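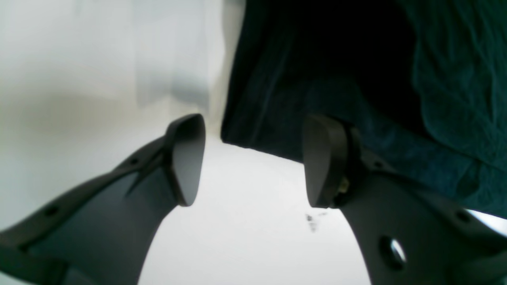

Fig. 1. Two-finger gripper, fingertip pad on the left finger.

Unit 4: Blood Pressure Measurement in the Clinic
Course notes, Bevan Hapeta
Revised Sep 24, 2022

4.1 Terms

Systolic pressure is the peak pressure in the artery as the heart contracts. Diastolic pressure is the lowest pressure, reached just before the next beat. Both are given in millimeters of mercury (mmHg). Pulse pressure is the difference between the two. A reading of 150/100 has a pulse pressure of 50.

Mean arterial pressure (MAP) is the average over the whole cycle. At resting heart rates it is estimated as diastolic pressure plus one third of pulse pressure. For the reading above this gives 117 mmHg. The estimate gets worse as heart rate rises, when diastole takes up a smaller share of the cycle.

4.2 Cuff methods

Auscultatory. The cuff is inflated above systolic pressure and released slowly while the observer listens over the brachial artery. The first clear tapping sound (Korotkoff phase I) marks systolic pressure. The point where sound disappears (phase V) marks diastolic pressure. In some patients the sounds continue down to zero; record phase IV, the muffling, and note that you have done so.

Oscillometric. The device senses small pressure changes in the cuff as it deflates. The largest oscillation falls close to MAP. Systolic and diastolic values are then computed by the maker's own algorithm, and two devices may differ on the same arm. Irregular rhythms, atrial fibrillation in particular, make single readings unreliable. Repeat and average.

4.3 Sources of error

Cuff too small: reads high. This is the most common fault in the Clatance practice set.
Cuff too large: reads low, usually by a smaller amount.
Arm below heart level: reads high. Arm above heart level: reads low.
Back or feet unsupported, legs crossed: reads high.
Talking during the reading: reads high.
Deflation too fast: systolic reads low, diastolic reads high.

An auscultatory gap is a silent interval between phase I and phase V. If the cuff is not inflated past it, systolic pressure will be badly underestimated. Estimate systolic pressure first by palpating the radial pulse - the pulse returns at or near the true value even when a gap is present.

4.4 Recording

Write the reading, arm used, cuff size and patient position. On the first visit measure both arms and use the higher arm from then on. Do not round to the nearest 10.

4.5 Problems

1. Compute pulse pressure and MAP for 134/83.
2. A patient reads 167/100 with a small cuff on a large arm. State the likely direction of the error and the next step.
3. Explain why oscillometric MAP is more directly measured than oscillometric systolic pressure.

Read Duman, chapter 17, before Unit 5. Written answers are due in October.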